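Work and Automation: Course Handout
Unit 3: The arm in the staff kitchen
October 2018
Prepared by Corentin Millet, with notes from Cúc Từ

This unit follows a trial at Fanau, a contract catering firm, where an arm was tried out on the clearing of counters after service. Read the whole handout before the seminar and bring your own notes on a job you have done yourself. The two simulated views show the marble counter, the arm and the white cup.
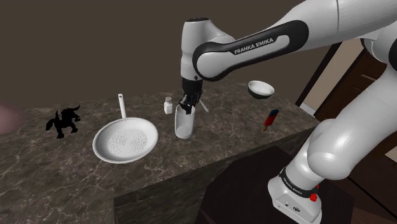
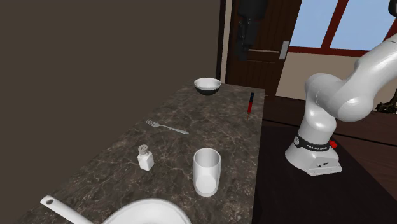 Handout Series, Volume 4, Number 3

1. The work before the trial

Clearing at Fanau was never a job with a title. It belonged to the kitchen assistants, who fitted it in between washing up and setting out for the next meal. Cups, cutlery, pans and whatever customers had left behind had to be sorted: to the dishwasher, back on the shelf, into the bin. New starters were given it first and were expected to pick up the rest of the kitchen by watching while they cleared.

When managers wrote the work down for the trial, they called it "pick and place". Cúc Từ, who interviewed the assistants in July, notes that none of them used a phrase like that. They talked about "getting straight". It covered wiping, checking what was running low, and telling the cook if a dish was coming back half eaten.

Keep the two descriptions apart in your notes. The first is a list of movements. The second includes judgement and passing on news, and only part of it was handed to the machine.

2. Working in simulation first

Fanau's supplier, Sonomow, built a model of a kitchen and ran the task there before any arm went into a real one. The first round was 1000 runs. Mistakes in a model cost very little, and the layout can be altered between runs without stopping anyone's work.

For the staff, this stage was mostly out of sight. Two points from the interviews are worth discussing:

The objects in the model were chosen by engineers. Assistants who were later shown the list asked about stacked plates, wet cloths and cups with drink still in them.

The counter in the model has no people working at it. In the real kitchen an assistant reaches across the same surface every few minutes, and much of the skill in the job lies in keeping out of each other's way.

Sonomow did go back and change the list after a meeting with the kitchen staff. The assistants said they would have liked that meeting at the start.

3. What changed for the people there

Tasks. Lifting and carrying went down for the assistants on the trial shift. Watching went up. Someone had to be near the arm, know how to stop it, and put right anything it had left. This was not in anyone's job description, and for the first part of the trial it was not paid any differently.

Pace. The arm worked at one steady speed. People do not; they rush before a meal and slow down after it. Assistants found that they began to arrange the counter to suit the arm, spacing things out so that each could be gripped from above. One called this "tidying up for the tidier".

Learning the job. With less clearing to do, new starters had less time near the cooks. The head cook at the Âu site asked for them to be put on preparation earlier, and this was agreed. At the Ullirine site no such change was made, and new starters there spent longer on the dishwasher.

Hours. No posts were cut during the trial. Evening shifts were shortened at one site, and staff on part-time contracts felt this most.

4. Terms to know

Task: a single piece of work that can be described and timed.

Job: the bundle of tasks one person is paid to do, along with the parts no one has written down.

Residual work: what is left for people once a machine has taken the regular part. It is often scattered through the day and hard to timetable.

Deskilling: the loss of skill from a job when its harder or more varied parts are removed.

5. For the seminar

Take the job you have chosen and write it out twice, once as a manager might and once as you would explain it to a friend. Mark the tasks a machine could take. Then mark who would do the residual work and at what time of day.

We shall also compare Âu and Ullirine. Come ready to say which decisions at each site were made by managers, which by the supplier and which by the staff, and at what stage each group was asked.

Written notes, one side of paper, are to be handed in at the end of the session.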